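Toft three-finger hand kit, reviewed after a winter of use
Posted 28 Feb 2026 by Adanech Sisay

I should say first that I paid for mine, and that I bought it for the least glamorous reason going: I wanted something on the right arm of our shared build that could pick up a jumper. The arms themselves were put together by Povilas and me over a long spell of evenings at the workshop, and the old two-jaw grippers were fine for blocks and tins but hopeless with anything soft. They pinched a bit of cloth, the cloth slid out, and we all had another biscuit.

The Toft kit comes flat in a box with more little bags than I was ready for. The booklet promises an afternoon. I took two, and I would set aside a tray for the hinge pins if I were you, as they roll — mine went under the bench twice. Joints clip together nicely once you have the feel of it, and there are 35 screws in all, every one the same size, for which I could have hugged whoever drew it up. The wrist plate didn't match our arm, so Gunārs Vanags turned me an adaptor, and the wrist camera went on with the bracket supplied.

Now, fabric. I have tried it on tea towels, pillowcases, a fleece and a heavy ribbed knit that has become our standard test (it is my old blanket, and it has suffered). Thin cotton is still a bother. The fingertips are smooth and rounded, kind to the material but not very grippy, and I ended up brushing on two coats of the Vorkier rubber paint, which helped and then wore off, and then helped again. Thick knits are where the hand earns its keep. Three fingers can get under a fold where two would only nip the edge, and the joints give a little when they meet the floor, so you don't wince quite so often.

The grumbles, then. The motors are noisy, a sort of fretful whine that So-yul says reminds her of a dentist's. The finger cables want tightening after up to 15 hours of running, and the screw for doing it sits exactly where the blanket likes to catch. And the camera, handy as it is, sees a great deal of wool and rather little of anything else once you have picked up something big. I'd plan on a second one higher up the arm from the start. Banau do a longer bracket for 30 euros, and I wish I had ordered it at the same time and saved the postage.

Would I buy it again? Yes, I think so, for cloth and cushions and other squashy household things. If your robot mostly moves boxes, keep your old jaws and spend the money on better motors. Aigars has asked to borrow ours in April for his own build, and I've said he may, provided the tray of hinge pins stays with me.
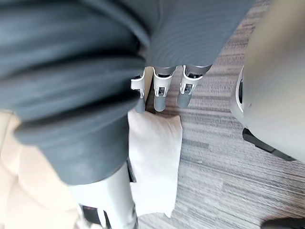 The right hand with the dark grey ribbed knit, fingers pointing down over the white cloth on the carpet.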